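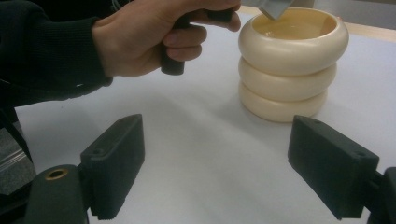 Old nursery tags, anyone know Clulow's at Garngate?

Posted by Njoroge Mohamedi

Bought a place out past Garngate in April and there's a row of camellias down the old drive, 11 of them, huge, well over the gutters. Neighbour reckons they came from Clulow Nursery which used to run the whole hill. Two still have lead tags wired on. One says CLULOW and then 61, other one is too far gone to read.

Is 61 a year or a stock number? And is there a catalogue anywhere? Library had nothing, well they had one folder but it was all about the railway siding. Would like to get proper names on them before I prune anything. Flowers are mostly dull pink doubles, one white one that goes brown the minute it rains.

Posted by chege_hill

Stock number. Clulow's never dated tags as far as I know, my grandfather bought fruit trees off them and his had numbers way up past 1000, so can't be years. Apples and pears had the high ones, ornamentals were low. 61 would fit a camellia.

They did print a list every autumn, thin thing, grey cover. I've seen 2 of them, both at the Chege sale when the old house was cleared, no idea who got them. Try the historical society, they're open Sunday arvo only and you need to ask for the garden boxes specificaly, they're not on the shelf with the rest. The siding folder is worth another look too btw. Clulow's sent stock out by rail and some of the consignment notes list plants by number AND name. Slow going but that's how I worked out our quince.

Don't clean the lead tag with anything harsh. Soft brush, then lay paper over it and rub with a pencil. Got three more letters off mine that way. And loosen the wire if its biting into the branch.

Posted by MossyBoots

could be any old pink camellia tbh, they all look the same. just prune after flowering

Posted by tarn_and_co

Wouldn't prune hard till you've got names, some of those old ones sulk for years. Take cuttings first, late summer, half ripe wood, bottom heat if you have it. Put your white one up in the camellia ID thread with a leaf next to a ruler, both sides of the leaf. The browning doesn't help much, most whites do it.

Also my mum had one she always called Clenosico, said it was a Clulow seedling. Never found it in any book. Spelling could be way off. If that turns up on your consignment notes please post it, would love to know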